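두 칸짜리 찻집

이사 온 집에는 부엌이라 부를 만한 자리가 없었다. 그래서 나는 탁자를 부엌으로 삼기로 했다! 나뭇결이 밝은 탁자 하나, 그 위에 까만 철제 2단 선반 하나. 남들 눈에는 가구 두 점이겠지만 내 눈에는 벌써 찻집이었다.

이름도 지어 두었다. 하페타 찻집. 하페타는 어릴 때 할머니가 이야기 속에서 다스리던 나라인데, 그 나라 사람들은 하루에 차를 600잔씩 마시고도 밤에 잘만 잤다. 옆 나라 러넥에서는 차를 딱 3잔 마시면 왕이 되었다. 할머니는 왜 그런지는 끝내 말해 주지 않았고, 나는 지금도 그게 궁금해 죽겠다.

찻집을 열려면 정리부터 해야 한다. 위 칸에 무엇을 두고 아래 칸에 무엇을 둘까. 컵 하나 자리를 정하는 일이 이렇게 신날 줄이야. 위 칸은 판판하고 훤해서 뭘 올려도 주인공 같고, 아래 칸은 그늘이 져서 비밀 창고 같다. 하페타 사람이라면 틀림없이 아래 칸을 고를 것이다. 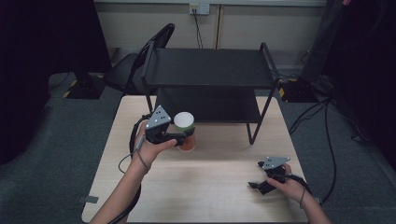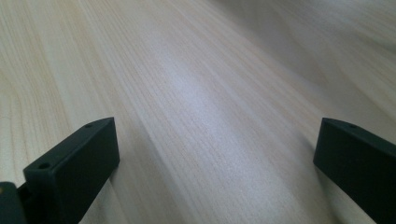
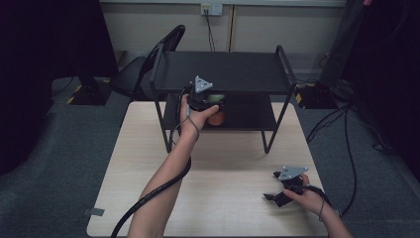
하페타 찻집의 탁자, 밝은 나뭇결 그대로.

첫 손님

2월 저녁, 복도 끝 방에 사는 아이가 문을 두드렸다. 문틈으로 선반을 보더니 대뜸 물었다.

"여기 가게예요?"

"그럼! 찻집이야. 오늘 열었어."

아이는 신발을 벗고 들어와 탁자 앞에 섰다. 그러고는 손바닥으로 나뭇결을 쓱 쓸어 보더니 눈을 동그랗게 떴다.

"이거 길이에요?"

나는 그 옆에 쪼그려 앉았다. 정말 길이었다. 가느다란 줄이 나란히 비스듬하게 달리다가 어느 데서는 크게 휘어 돌았다. 이사 온 뒤로 매일 닦은 탁자인데 왜 이걸 몰랐을까!

"여기가 하페타고, 저 끝이 러넥이야."

"그럼 선반은요?"

"선반은…… 성이지. 2층짜리 성."

아이는 제법 심각하게 고개를 끄덕이고는, 성의 아래층에는 누가 사느냐고 물었다. 나는 차를 너무 많이 마셔서 배가 출렁거리는 임금님이 산다고 했다. 아이가 어찌나 크게 웃던지 나도 따라 웃다가 주전자 올려 둔 걸 깜빡할 뻔했다.

보리차를 종이컵에 따라 주었다. 아이는 후후 불어 가며 한 잔을 다 마시고, 한 잔 더 달라고 했다. 그걸 비우고 또 내밀었다.

세 번째 잔을 받아 든 아이가 문득 손을 멈추었다.

"이거 마시면 나 왕 돼요?"

"러넥에서는."

아이는 컵을 들고 나뭇결을 따라 탁자 저쪽 끝까지 조심조심 걸어갔다. 그리고 거기 서서, 단숨에 마셨다.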